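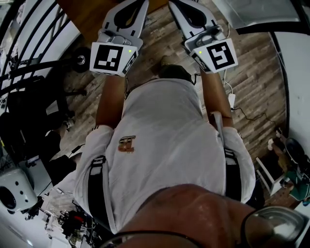

Firia Student Robotics Club
Call for participants - spring project group

We are looking for people to join our spring project, and if you have been walking past our door wondering whether you would fit in, please read on, because the answer is very likely yes. You don't have to be an engineering student. You don't have to know how to program. Last term our steadiest pair of hands belonged to someone studying music, and two of our best session leaders came to us from nursing.

The project is called Oltum. The idea is to teach a two-armed robot some ordinary household jobs by showing it how people do them. Participants wear a harness, take a hand-held gripper in each hand, and carry out a task from start to finish: folding a towel, putting lids on containers, sorting cutlery into a tray, coiling a cable. The movements of the grippers are recorded, and the programming half of the club uses those recordings to train the robot, which we'll be entering in the Kosow student competition in April. Last year we entered with a robot that could pick up a sponge and then, for the rest of its allotted time, would not put it down. We came home with a lot of ideas and a very warm feeling toward the team that lent us a spare motor.

We have 10 places this time. Here is what we are asking of the people who take them.

What you would be doing

Each participant comes to one session a week. A session lasts two hours, with a proper break in the middle and tea, and usually something Sarita has baked. You will work with a partner. One of you does the task while the other runs the laptop, resets the objects and keeps the log, and then you swap. The first session is all practice and none of it is kept, so please don't worry about dropping things. Everybody drops things! The grippers feel clumsy for the first half hour, a bit like eating with somebody else's chopsticks, and then one day you find you have picked up a coin without thinking about it.

Some of the tasks are done standing at a table and some are done on the floor, kneeling or sitting, whichever you find comfortable. Let us know if one of those doesn't suit you and we'll plan your sessions around the other. The harness straps adjust, and glasses are fine. Wear a plain T-shirt or something similar without loose sleeves, and tie long hair back.

We have 46 tasks on the list for this spring. You are very welcome to suggest more, and the good suggestions usually come from people who have just done the washing up.

Who we would like to hear from

Anyone 18 or over, student or not, who can come regularly for the whole project. Being reliable matters more to us than being quick. We would especially love to hear from left-handed people, as we had only one last term and she was rather overworked, poor thing. You should be able to hold a light object in each hand for a few minutes at a time. If you have a wrist or shoulder problem, write to us anyway - there is plenty to do at the laptop, and that role is every bit as useful.

We also need two people who would like to help with the programming side. For these places some Python would be good, though a willingness to read other people's untidy code will take you nearly as far.

What you get

This is a club and the places are unpaid, but we cover your bus fare and there is no membership fee for the term. Participants are named on the project poster unless they would prefer not to be, and everyone can come along to Kosow with the team if they want to. You can also stay for the open workshop on Tuesday evenings, when the soldering irons come out and Pankaj will explain gearboxes to anybody who stands still long enough.

About the recordings

You will be given a consent form before your first session and plenty of time to read it. You can ask for your recordings to be deleted at any point before the competition, without giving a reason.

How to apply

Send a short note to Sarita Pathak, our session organizer, telling her a little about yourself, which evenings you can manage, and whether you would like a gripper place or a programming place. No résumé, please. Three or four friendly sentences will do nicely. If you'd sooner talk to someone first, drop in at room 38 in the Pant Building on a Tuesday after 6 p.m. and ask for Sarita or for Pankaj Joshi, who looks after the equipment. Ring the lower bell. The upper one belongs to the choir.

We reply to everyone, though it may take us a week or so if there are many of you. People we can't fit in this time will go first on the list for the fall group.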